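My sister Celeste Sampaio texted me at 7 a.m. to ask when she can buy a robot that picks up after her kids. So, thread time. (I've been reading and poking at this stuff since April and I have opinions.)

Short version for Celeste: not this year. Longer version below, grab a coffee.

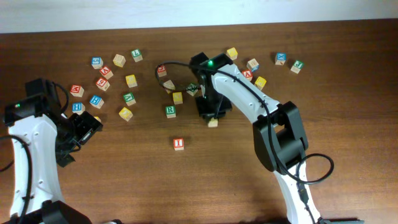

People always ask about laundry and dishes, but I think toy pickup is the chore to watch. No water, no glass, no heat, and if something drops, who cares! What makes it hard is the mess itself. Alphabet blocks all over a wooden table, every one facing its own way, a couple of them sitting right by a gripper — a four-year-old sorts that out without thinking. Two arms have to plan for each cube AND stay out of each other's way.

My friend Etornam Quartey runs the packing bench at Tetcombe and he hears the same pitch every spring. His rule: don't show me one good grab, show me 39 in a row with all the staff at lunch.
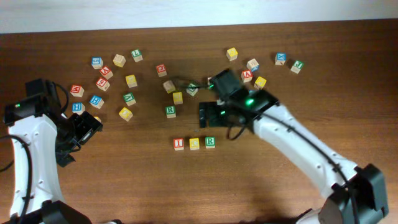

And he's right, because a chore is mostly repetition. If a machine needs me standing there for 20 minutes to save me 15, I'll do it myself and put a podcast on.

Shop floors will get there first, I'm pretty sure. Same bench, same bins, same lights. Celeste's living room has a dog and a rug that eats Lego.

What I'd pay for right now: a thing that lines stuff up slowly overnight while I sleep. I don't need fast! Slow and boring is fine, I have 2 kids of my own and low standards.
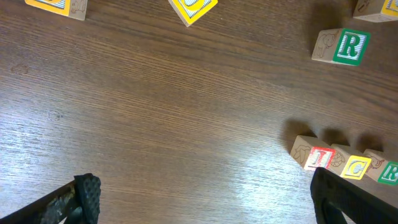

Red I, yellow C, green R, side by side.

Anyway Celeste, buy a bigger toy bin. Will post again if Etornam ever gets his 39.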